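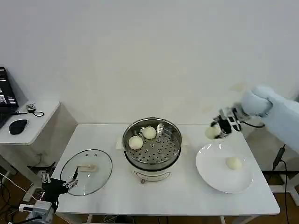

How to make steamed buns at home

Posted June 5, 2021

Plain steamed buns need flour, yeast, water, a little sugar and some patience. This recipe makes eight small ones. Allow two and a half hours from start to finish, most of which is waiting for the dough.

What you need

500 g plain flour, plus extra for the worktop
50 g caster sugar
7 g sachet of fast-action dried yeast
1 tsp baking powder
Pinch of salt
270 ml lukewarm water
1 tbsp sunflower oil
Baking paper, cut into squares a little wider than your palm

Ordinary supermarket plain flour is fine. Strong bread flour makes a chewy bun with a wrinkled top. If you can get low-protein bun flour (the Chinese grocer in Irnbridge keeps it on the bottom shelf) the crumb will be whiter and softer, and you should hold back a spoonful or two of the water.

Making the dough

Put the flour, sugar, yeast and salt in a large bowl and mix. Leave the baking powder out for now. Pour in the water and oil and stir with a table knife until it comes together in lumps.

Tip it out and knead for ten minutes. It will feel stiff to begin with. Don't add more water until you have kneaded for at least three minutes — it usually softens by itself. The finished dough should be smooth and should not stick to a clean hand.

Oil the bowl, put the dough back and cover with a damp tea towel. Leave until doubled. In a warm kitchen that is an hour. In my old flat in Stoltside, in winter, it was nearer two.

Shaping

Flatten the dough, sprinkle the baking powder over it, fold it up and knead again for five minutes. Any yellowish specks mean the baking powder has not been worked in, so carry on until they have gone.

Roll into a log and cut into eight. Cup your hand over each piece and move it in tight circles on an unfloured patch of worktop until the top is taut. Pinch the underside closed if it gapes. Set each bun on a square of baking paper and cover again.

The second rise takes 20 to 30 minutes. Pick one up: it should feel light for its size. Press the side gently and the dent should fill slowly. If it springs straight back, give it another ten minutes. Over-risen buns look fine going in and then collapse, so check early.

Steaming

Bring the water to the boil, then turn it down to a steady simmer. Check that the water sits well below the tray. Put the buns in on their papers with at least 3 cm between them. You will probably need to do two batches; keep the second lot somewhere cool while the first cooks.

If your lid is metal or glass, wrap it in a tea towel with the corners tied on top, well away from the heat. Drips make shiny, sunken patches. A bamboo lid doesn't need wrapping.

Steam for 12 minutes. Turn off the heat, leave the lid on for three minutes, then tip it open slightly for one minute more before taking it off. Lift the buns on to a rack and peel off the papers while they are still warm.

If something went wrong

Wrinkled tops: heat too high, or lid off too soon.
Dense and grey in the middle: not enough rising time, or old yeast.
Yellow spots: baking powder not kneaded in.
Flat and spread out: dough too wet, or risen too long.

Storing

They keep for two days in a tin and three months in the freezer. Steam from frozen for eight minutes. For the microwave, sprinkle with water, cover and give one bun 40 seconds.

Next: red bean filling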